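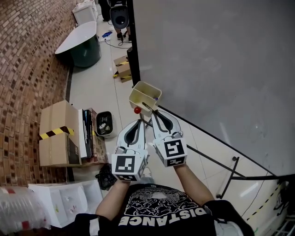 Remembering the Grullach: My Local History Project

For my project I picked the old Grullach movie theater in Astside, mostly because my grandmother would not stop talking about it. She and her sisters went every Saturday, sat in the balcony if they could get away with it, and apparently dropped popcorn on people they knew from church. I never saw the place open. By the time I was born it was a carpet store, and then it was a parking lot.

My partner on this was Tania Haque, and we split the work pretty simply. She did the newspapers at the library and I did the talking to people (I like talking to people, she likes microfilm, so it was a good deal for both of us!).

We started in July with a note on the bulletin board at the Ginting bakery asking for memories of the Grullach. I figured we'd get a couple of calls from my grandmother's friends. We ended up with a whole shoebox of letters, ticket stubs, and one very long essay about a broken projector. Some of them didn't have names on them, which made the footnotes a pain. 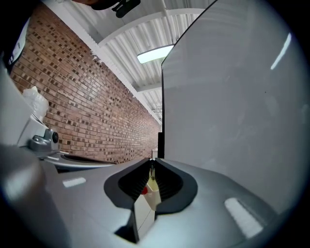

4 min read

The thing people remember most is the organ. It had been put in for silent movies and it stayed long after anybody needed it, and a man played it before the Saturday matinee. Three people told me he played with his shoes off. One person told me absolutely not, he wore special shoes. I put both versions in the report and left it there.

The size of the place was harder. Almost everybody I talked to said it had 1000 seats. Then Tania found a seating chart tucked into an old program, and it only showed the main floor, so we still don't know about the balcony. I wrote "large" in my first draft and our teacher circled it in red, so now there's a whole paragraph on why we can't give a number.

We had better luck with the Hurnodus, the smaller theater over by the train station. It had 200 seats and showed whatever the Grullach was done with, usually a few weeks later and for less money. Kids who were broke went there. Kids who had been thrown out of the Grullach went there too, including one of my great-aunts, who says it was over a whistle.

What I'd do differently: record the interviews! I took notes by hand for the first 4 and my handwriting is terrible, so there's a great story about a bat in the lobby that I can only half read. I'd also ask people about the jobs. Two women had worked the candy counter and I spent the entire time asking about movies.

If you have anything from either theater, even a stub, please let us know. We'd still love a picture of the front of the Grullach with the sign lit up.

Tianyou Jiang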